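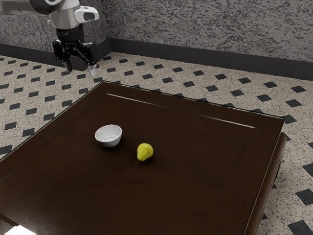

Will the water be off overnight or only during the day, and will the hall be affected, one resident asked under our first notice on the Stendberg main. The question has come up several times, so this thread sets out the full arrangements for the renewal works.

Supply will be interrupted during the day only. Crews will restore pressure before leaving site each afternoon. The Stendberg hall is fed from the older branch on the eastern side and keeps its supply throughout.

Nument Water is replacing 252 metres of cast iron main between the Stendberg reservoir turn-off and the bridge at Lie. The existing pipe has had repeated joint failures, most recently in March, and repair clamps no longer hold well on the lower section near the creek.

The work affects 895 properties in Stendberg, Lie and the southern part of Worulell. Most of these will see a short interruption when the new main is connected. Properties directly on the route will have longer interruptions on the days their own service is moved across.

A printed card will be left in the letterbox of every property before its supply is interrupted. The card gives the date, the expected hours and the contact number for the site supervisor. Please keep it somewhere handy, as the supervisor's number is different from our general enquiries line.

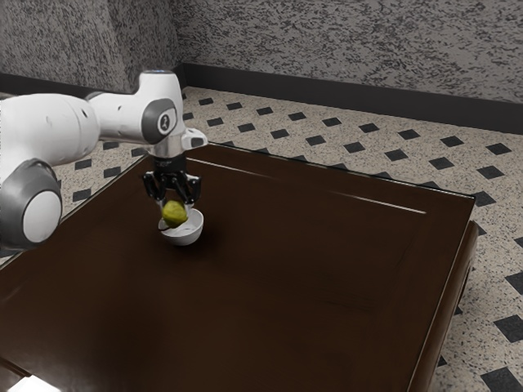
Robotic arm over a dark brown wooden table.

There are three stages. The first covers the reservoir turn-off to the school crossing. The second runs from the crossing to the shops. The third takes in the bridge approach at Lie, where the main changes depth and the trench will be shored.

Residents have asked about driveways. Steel plates will be placed over open trench at every driveway when crews are not working directly in front of it. If you need to get a trailer, a caravan or a horse float out, please ring the site supervisor the day before and a wider plate will be arranged.

Footpaths on the northern side stay open. The southern footpath will be closed block by block, with a signed crossing at each end. We ask that people with prams or mobility aids use the northern side for the whole period, as the temporary surface on the other side will be uneven.

On water quality: when supply returns, the water may look cloudy or carry a light brown tint. Run the cold tap nearest the meter, usually the front garden tap, until it clears. Please hold off on washing whites until then. Cloudiness on its own is generally trapped air and will settle in a glass.

If discolouration has not cleared after roughly 30 minutes of running the tap, ring general enquiries and a crew will flush the nearest hydrant. Please have your street number ready, and let us know whether the colour is in the cold water, the hot water or both.
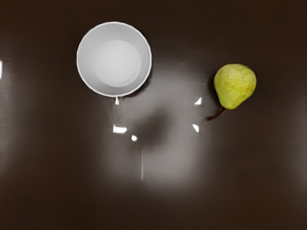 Hot water systems need a little care. Storage units can be left on, but do not draw hot water while the supply is off. Continuous flow units will shut themselves down and may need to be reset at the controller. Owners of older gravity-fed systems should speak with their plumber before the connection day.

Customers on home dialysis, and others who rely on a continuous supply for medical reasons, should already be on our priority register. If you are not, please apply now. Registered customers will be telephoned before any interruption, and tanked water will be delivered at no charge where it is needed.

Several comments concerned pressure. Some homes on the high side of Worulell may notice stronger flow at the tap once the new main is in service. Where an older property has no pressure limiting valve, the owner may wish to have one fitted. The valve sits on the private side of the meter and is the owner's responsibility.

We were also asked who pays for moving the services across. Nument Water meets the full cost up to and including the meter. Private pipework beyond the meter is not part of these works, and our crews are not able to carry out private repairs on request, even small ones.

The bus stop outside the Stendberg shops will move to the far side of the intersection during the second stage. Timetables are unchanged. Garbage and recycling collection also continues as normal - bins should go out the evening before, on the northern side of the road where possible.
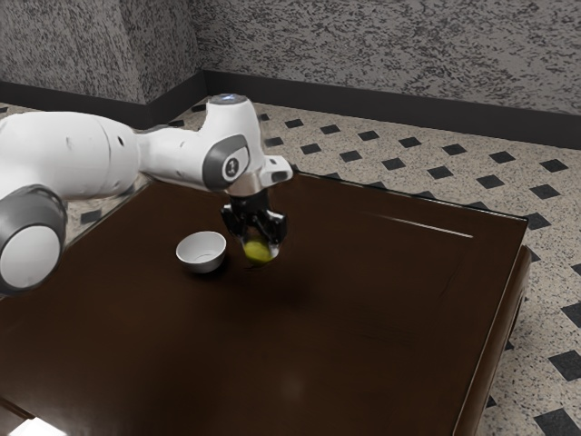
Trees along the creek reserve will be retained. The trench alignment was shifted towards the road after the root survey, and the section beside the large red gums will be dug by hand. Grass on the nature strips will be reseeded once the ground has settled. Residents who would prefer to lay their own turf can say so on the reply half of the card.

Written comments on the reinstatement plan are open until 11/30/23. They may be lodged through the enquiries form or handed in at the Worulell office counter during business hours. Comments left under this thread will be read, but they are not treated as formal submissions.

To report a leak or a burst at any hour, use the faults line printed on your bill. Please do not report faults by direct message - this account is not monitored overnight.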